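Chapter 4
When the Line Changes: Work Beside Robots

In this chapter you will learn
how a sorting job changes when a robot takes over part of it
which tasks stay with people, and why they are often hard to see
how to read a shift log from a mixed line

Key words: handover, exception, pace, line owner, quiet work

Kolbrún Grímsdóttir began at the Stustari parts plant when the sorting hall had one long belt and seven people standing at it. The parts came from the left. Each person took what belonged in his or her bin and let the rest pass. In October of her fourth year the company Jumadine installed the first robot at the end of the belt, and the seven people were told that no one would lose the job. This was true. But the job that they kept was a different one.

When managers speak about automation, they often speak about tasks. A task is taken from the person and given to the machine, and what is left over is called "the rest." In this chapter we look at the rest. For the worker, it is the whole day.

Consider the basic task at a sorting line. A part lies on the belt, a hand has to take it, and the part has to go into the correct compartment. A person learns this in one morning. A robot needs a good deal of preparation by other people before it can do the same, and this preparation belongs to somebody's working hours.

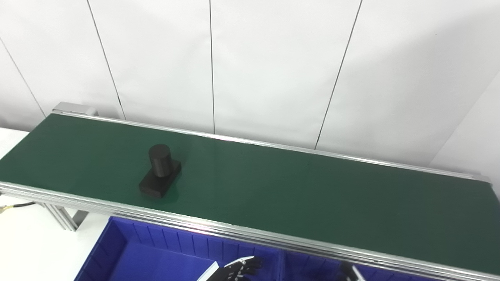
Reading time for this section: 9 minutes

A black part with an upright cylinder on a flat base, like the one on the green belt, is simple for a person to name and to grasp. For the robot, somebody must decide where the fingers shall close, on the cylinder or on the base. Somebody must also decide which compartment of the blue bin is the right one, and what the robot shall do if the part arrives lying on its side. At Stustari these decisions were first made by the engineers of Jumadine. After two months they were made by Kolbrún and her colleague Bjarke Riis, who knew the parts better.

4.1 The work that moves

Before the change, Bjarke handled parts all day. After the change, he handled only exceptions, that means parts which the robot had refused or had put aside. In his first full week with the robot he wrote down 37 exceptions. Most of them took him less than a minute. Still he said that he was more tired in the evening than before, for he could never know when the next one would come.

This is a common experience. Steady work has its own rhythm, and a person can think of other things or talk with a neighbor. Waiting for exceptions has no rhythm. The supervisor, Hafþór Ravn, understood this slowly. He first saw a man who stood still, and he gave him more tasks. Later he gave him a chair and a second screen, and the shift log became more complete.

4.2 Who sets the pace?

On the old line the belt speed was changed by the workers, by calling to the person at the switch. On the new line it was set in a program called Eledar, and only Hafþór had the password. The workers did not complain about the speed itself. They complained that they had to ask.

Discuss in your group

1. Name a task at your own workplace or school that would become "the rest" if a machine did the main part.
2. Should Bjarke be paid the same as before, less, or more? Give your reasons.
3. Who should be able to change the speed of a shared line?

In the next section we follow Sólveig Lund, who trained the evening shift at Stustari, and we read two pages from her log.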